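Toy Label Promises "Calmer Kids," Offers Little Proof
Print | E-mail

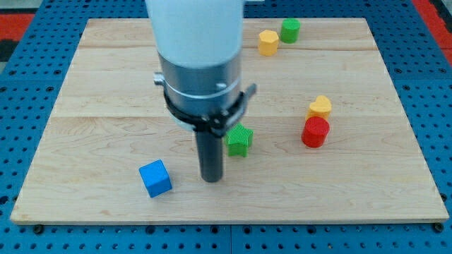

Small colored toy blocks on a light wooden board.

Proltum says its new play label, due in stores in December, will tell parents which toys make for calmer kids. The claim rests on one survey of 43 families, run by Proltum itself over 2 weeks, with no comparison group.

"Parents told us they saw a change," said spokesman Dennis Muriithi. He would not release the questions.

Toy makers pay to carry the label. Elibariki Mwakyusa, who owns the Swai toy store, has been offered 23 labeled products and has ordered none. "I'd want to see the numbers first," he said.

Print | E-mail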